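Re-routing the cable loop on a small bin-picking arm, and whether you need to

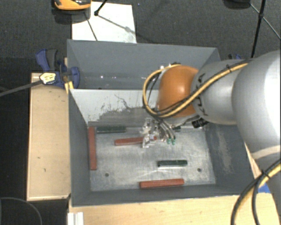

Most cable faults I get asked to look at are routing faults. Somebody replaces the lead, the new one lasts a few months, somebody replaces it again, and by then there is a story going round that the supplier has changed the cable. I don't believe in bad batches until I've seen the loop at full wrist rotation, and I'd suggest you don't either.

These notes are for the cell we run at Mandthorpe: a KUKA arm with a finger gripper, picking blocks out of a divided metal bin that is clamped in place. The leads run down the outside of the arm, held with cable ties, and take a loop at the wrist before they reach the gripper. If your arm has its services inside, stop reading, most of this is no use to you.

What you need

Side cutters with a flush face
Cable ties, black, wider than you think
A roll of soft wrap tape
A paint pen
The spare lead, tested, before you take the old one off
A torch
A second person for the jog checks

I've seen written procedures for this job that call for a tension gauge. I have borrowed one. It gave me a number and I had nothing to compare it with.

Before you touch anything

Stop the program, bring the arm up clear of the bin walls, and lock off. The arm should be somewhere you can reach the wrist without leaning over the divider. We use a stored position for this and call it position 8. Check it is still where you think it is if anybody has moved the bin. Clamps let go a little at a time and the arm doesn't know.

Isolate the air as well if your gripper uses it, and bleed it down. Ours has been through three sets of fingers and I no longer trust anyone's memory of which version is fitted, mine included.

Take photographs of the present routing from two sides. You will want them at about the point where you have four cut ties on the floor and can't recall which side of the connector the thin cable went.

Step 1. Find out what is really wrong

Power up again in manual, reduced speed, with the second person watching the wrist and you on the pendant. Jog the last axis slowly to one end of the travel the program uses, then the other. The program's range, please. The full range of the axis will pull nearly any external loop tight and proves nothing.

Watch for these:

The loop going flat at one end of travel
The loop folding under the wrist and brushing the gripper
A tie sliding along the arm
The thin cable taking the strain before the thick one does

The last of those is the one people miss. When two cables share a bundle the shorter one does all the work. If the signal lead is shorter by even a finger's width it will fail first, and a dropped signal looks exactly like a gripper fault. We changed a gripper for that. Gerrit Visser said at the time it was the cable and was told the diagnostics said otherwise.

If nothing pulls and nothing rubs, leave the loop alone. I mean it. Look at the connector instead, and then at the program.

Step 2. Mark before you cut

Lock off again. Put a paint mark on the cable and on the arm at every tie, so each pair lines up. Number them from the base upward if you have more than three. Paint pen comes off with spirit afterwards.

Step 3. Cut the ties from the wrist back

Start nearest the gripper and stop as soon as you have enough slack to work with. Usually that is two ties. There's a habit of stripping the whole arm because it feels thorough, and then you are re-dressing the lot at seven in the evening.

Cut away from the cable. If you find a nick in the jacket that wasn't there a minute ago, own up to it and fit the spare.

Step 4. Set the loop

Go to the middle of the program's wrist travel. This means powering up, jogging, and locking off again, and yes it is tedious. Form the loop there by hand. It wants to be wide and open, standing off to one side of the wrist joint, with no sharp bend where it comes back to the fitting. The maker's sheet for your cable will give a minimum bend radius. Treat it as a minimum and give it more.

Too big is also a fault. An oversized loop drops below the gripper when the arm goes in steep beside a wall, and then it catches on the bin. Ours has to clear a divider as well as four walls, so we set the loop by going to the worst pick in the bin, hard up against the divider, and seeing what touches. A big bin floor makes people careless about this. They test in the middle, where everything works.

Level the two cables with each other at this stage. Lay them side by side through the whole loop and feed any extra length back up the arm.

Step 5. Tie up

A turn of soft wrap first, then the tie over it. Pull the tie until the bundle can't slide under your thumb but can still be twisted slightly. If the jacket bulges either side of the tie it is too tight. Cut flush, and run a finger over the end. A tie tail left like a blade will open the next cable it meets, or the next hand.

One tie just behind the loop does most of the work. Put it on the steady part of the arm and never across a joint.

Step 6. Check it properly

Manual, reduced speed, whole program, once through with the second person watching. Then the four corners of the bin. Then both sides of the divider, if your cell picks from both.

After that, run it at production speed for 34 cycles and look again. Why 34? It's what we did the first time, it was enough to shift a bad tie, and we kept it. I wouldn't defend the number in court.

Recheck the paint marks the next morning. If a mark has moved, the tie is wrong or the loop is.

What about a cable pack?

We were offered the Grirnix dress kit last November, with a spring return and a swivel bracket. The person selling it told us it would end cable changes altogether. We ran it for 224 hours. It did no harm to the cable in that time, I'll give it that. It also stuck out far enough that we lost picks along one wall, and the bracket needed tightening twice. A plain loop with decent ties had already gone longer than that without trouble.

Mykhailiuk, who looks after the cells at Wesodmont, has the same kit and likes it. They have a shallow tray and nothing to bump into, so perhaps it suits them. I'd ask for a month's loan before paying for one.

How often

We look at the loop every week and re-tie when something has moved. I have seen a schedule that wants all ties replaced every 5 weeks regardless. Every re-tie is another chance to get it wrong, and I'd want to see some evidence before doing it to a loop that is behaving.

Page last changed 2023-08-07. Step 4 rewritten, the old version had the loop being set at the end of travel.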